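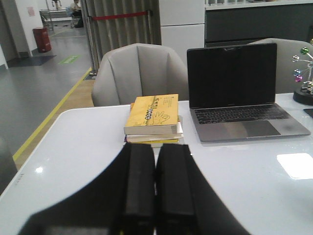

Rarnow Book Press, Tabletop Size

I fix up old paperbacks for a living (well, for most of a living) and I get asked all the time which press I use at home. It's this one! I liked it so much that I started stocking it in the shop in Pristville, and now I sell more presses than books some months.

The Rarnow is a plain screw press with two beech boards and a steel frame. You turn the wheel on top, the upper board comes down, and your book sits there overnight thinking about what it's done. It opens to 3 inches, so you can do one fat novel or a little pile of thin ones with a sheet of wax paper between each. I've had mine for six years and the only thing I've replaced is the felt on the feet.

What I use it for: flattening wavy pages, holding a cover while the glue sets, and pressing down those curled corners you get on anything that has lived in a backpack. It won't save a book that has gone moldy, please don't try, you'll just get mold on your boards.

Details

Board size: 9 by 12 inches
Opening: 3 inches
Weight: 20 pounds
Finish: oiled beech, black powder-coated frame
In the box: press, two felt sheets, one bone folder, a short printed guide

Go easy on the wheel. Everybody cranks it down the first time (I did too, and squashed a perfectly nice spine on a cookbook). Snug is plenty. Come back after an hour, give it another quarter turn and leave it alone until morning.

If you want glue to go with it, I'd get the Brodulis PVA in the small bottle. It dries clear and stays bendy, and it doesn't smell like much. The Herrera brushes are nice as well, but any soft half-inch brush will do the job and I've used a kid's paintbrush in a pinch.

One of my regulars, Teodoro Lumanlan, has worked through 36 books from his aunt's apartment with his, mostly poetry and travel guides, and he says the trick is extra felt for anything with a glossy cover. I've started doing that too.

Shipping and pickup

It's heavy, so shipping is a flat 20 dollars. Pickup at the shop is free, and I'll show you how to set it up if I'm not buried in the back room. The next batch comes in September and I'm taking names for it now. Spare felt sheets are in stock and ship the next morning.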